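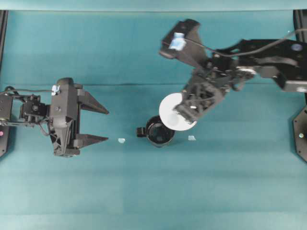 Mug and disc task, overhead view. Left gripper open, right gripper on the disc.

February, bench 2, started 9:40

Left arm stopped short again on the mug handle. The log shows a position error on the wrist joint at step 3,689, then the hold. No e-stop, no collision flag. Right arm kept its grip command the whole time, and I don't like that. A hold on one side should hold both.

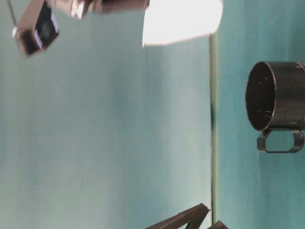 The wrist fault first came up last week after we loaded the Fonditz motion profile. It caps wrist torque at 85 percent and trips after 130 ms over the limit. I went through the approach again with the mug's handle as the target. It's a closed loop, so a finger that goes in crooked can bind before the gripper closes, and the wrist takes the load. That fits the log, but I haven't proved it.

Ran 11 approaches at half speed with the old profile. Two faults, same joint. So the profile makes it worse but didn't cause it. Swapped the wrist cable for the Weltora spare, no change. 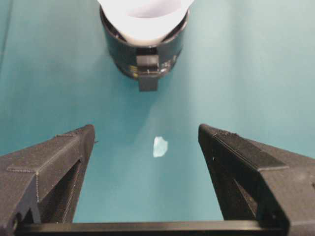

Wrist view, fingers open, pale scrap between the tips.

Checked zero on the left wrist against the jig and it was off. Re-zeroed, saved, power cycled, and the offset came back. Looks like the save isn't sticking - same thing we had on the Fendness controller.
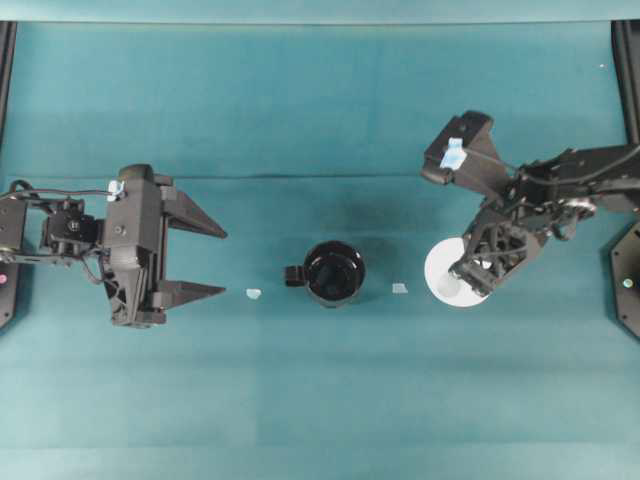

Öberg wrote back at 3:15 that the save only takes if the arm is disabled first, and that we should stop running both arms until the hold is linked. Agreed on both. Left arm is tagged out.

To do: disable, re-zero, save, repeat the half-speed set. Link the holds before anything at full speed.

Bench notes - internal use - Back to top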